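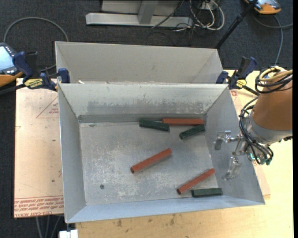
5 min read

March 4, 2020

Budget day minus two. Worked on the equipment request for the second picking cell from 8:30 until the light went, with one break to look at the bins again. Putting the reasoning down tonight so that I can find it in October, when the renewal comes up and I will be asked why line four is the size it is.

The total is still too high. Shobha Nadar wants one page, capital on the top half and consumables on the bottom half, and nothing under 200 dollars listed separately. I had 29 lines this morning. I have 17 now. Most of the reduction is bookkeeping: cables, connectors and cable ties collapsed into one line called "dress pack and wiring", which Riku says hides the one cost that always overruns. He is right, but the form has no column for that.

Arm. No change from last week. Same model as the first cell, same controller, same pendant. Junpei Takeda argued again for the smaller one from Sturik, which is cheaper and would fit the table with room to spare. My objection is spares. Two arms of one kind share a teach pendant, a set of backups and one person's knowledge. Two arms of different kinds share a power outlet. Junpei accepted the point about backups and not the rest.

Gripper. Quote from Seo came in before lunch. The body is fine. The fingers are the question. On the present cell one finger is shorter with a gray tip and the other is longer and shiny, and I have been reaching over the side wall with that pair long enough to be used to it. Seo will supply blanks that we finish ourselves. I put down two sets of blanks and left machining off the page, as Sota Hirose does it on internal hours. He asked for a drawing by Friday. I have a sketch. A sketch is not what he asked for.

Bins. This is where the afternoon went. The current ones are sheet metal, set one behind the other and held where they meet by a bar clamp on each side. The floor of the front one is scratched and scuffed all over, and there is a worn gray band along the lower part of the far wall. I looked at it for a while with six blocks in it, three red and three green, trying to decide whether the wear is a cost or not. Mechanically it is nothing. For the vision side it may matter: Misaki Yokoyama thinks the pale marks pull her segmentation around on the green blocks more than on the red. She has no numbers yet. I have asked for numbers before I spend money on a coating.

Options as I have them:

Same bins, bare metal. Cheapest. Known behavior. Will scratch.
Same bins, powder coated matte. Adds a week and a supplier. Coating will also scratch, and then there are two surfaces to deal with.
Plastic totes from Godeo. Very cheap, sloped walls, flex when pushed. A long block against the rear wall is already the awkward pick, and a wall that moves makes it worse.
Bare metal with a replaceable liner. My preference. The liner goes under consumables, which is the half of the page that gets read less closely.

I wrote in the fourth. If Misaki's test shows no effect from the scratches, the liner comes out and the money goes to fixturing.

Fixturing. The clamps are good clamps and they hold. They also take up space at the corners, and the right-hand one is close to the arm. I would like a base plate with locating pins so that the bins go back in one place without anybody measuring. Asked for two plates, one per cell. Shobha will ask why the first cell needs a plate when it runs now. Answer prepared: every time the bins are shifted, the calibration is suspect – half a morning each time, and that is half a morning of someone who costs more than a plate.

Table. The wooden top stays for cell one. For cell two I have asked for a steel frame with a tapped top, and I expect to lose it. Fallback is a second wooden table, bolted to the floor if the building allows it. Wrote to facilities about bolting through carpet. No reply.

Guarding. Acrylic again. Measured twice, once wrong. Sheet price has gone up since the last order, so I rounded the quantity down and will cut more carefully.

Cable routing. Riku wants a proper conduit kit for the arm. At the moment it is looped black cable and a tan hose up the link, with more bundled down the wrist. He priced a kit from Jino and the price is reasonable. It is inside the combined line, so as long as no one pulls that line apart, he gets it. I have told him this in those words.

Left out on purpose: second light, spare camera, the chair. The chair will be requested by Junpei under furniture, which has its own form.

Still to do before Friday:
Drawing for Sota.
Misaki's block test, same six blocks, old bin floor against a sheet of gray card.
Lead time from Seo in writing. The phone figure was more than 17 days and I do not trust it.
Contingency. I have none in the page at present. Shobha removes it when it is visible, so it will have to live in the arm installation line – check whether the vendor quote leaves any room there.

Sent version six to Riku at 6:40. Went home.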